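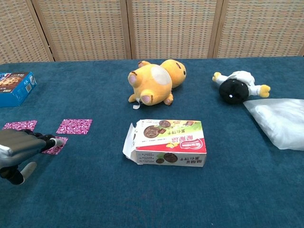
Saoirse Cronin wrote back after the last set of pictures to say that the paper squares are still the hardest thing on the table, and that anyone who says the boxes are harder has not tried both.

She may be right. Emton Robotics Club started the table-clearing project in October with one task: pick up an item, put it in the bin, go on to the next. The members write the code in pairs and take turns at the controls. We have logged 298 attempts so far, and the paper accounts for most of the failures. A flat sheet gives the fingers very little to get hold of, so the current method is to press down with a fingertip and slide.

The items stay the same from one session to the next — snack boxes, plush toys, a plastic bag, patterned paper — but the layout changes. Each pair gets 30 minutes.

Both hands over the felt, the right one raised and open, the left one palm down next to the pink patterned card. The yellow plush is near the middle. Santosh Singhal's pair has the best score on soft toys, 38 in the bin without a drop.

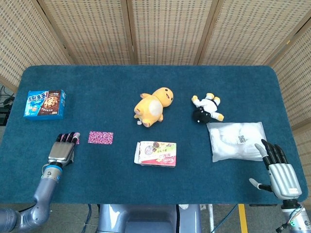
Next sessions

The Pludthorpe open day is on June 13, 2026. We will run two tables, one for members and one for visitors who want a turn. New members should do the Bhatt safety sheet first and bring it signed. Code from this term is in the Kindow folder.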